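Wednesday, Indgate workshop. Subject: adhesive trials, trim bonding, batch 605.

The second set of test strips was removed from the curing cabinet at 9:15 and conditioned at room temperature for four hours before pulling. All strips were cut from the Zatville sheet stock, wiped twice with solvent, and abraded by hand with the gray pad. Primer was applied to one half of the set only. Strips 1 to 11 are unprimed; the remainder are primed.

Peel values for the unprimed strips were uneven. Strip 4 released cleanly from the sheet with no adhesive left behind, and its result has been entered but marked for review. The primed strips tore within the adhesive layer in every case, which is the failure mode required by the Fledow specification. The mean for the primed group was 23 N; the unprimed group reached 18 N, with strip 4 included. 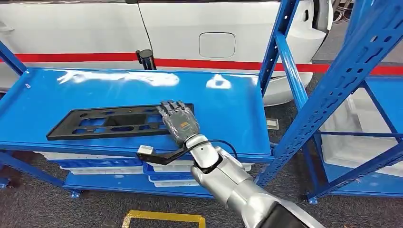 Vlachopoulos wrote back at noon that the unprimed figures should not be averaged at all until the wipe-to-bond interval is known for each strip. The interval was not recorded for the first set. It was recorded for the second set from strip 6 onward, and those times have been copied to the inside cover of this book.

The solvent can in use was opened in February. A fresh can has been requested from stores. Until it arrives, no further unprimed strips are to be prepared.

Open items:

- Repeat strip 4 with the interval noted.
- Check the cabinet thermometer against the reference unit.
- Confirm with Fledow whether the primer may be applied by brush. The data sheet mentions only the felt applicator.

Cabinet switched off at 4:40. Remaining primer decanted, labeled, and returned to the cold store, second shelf.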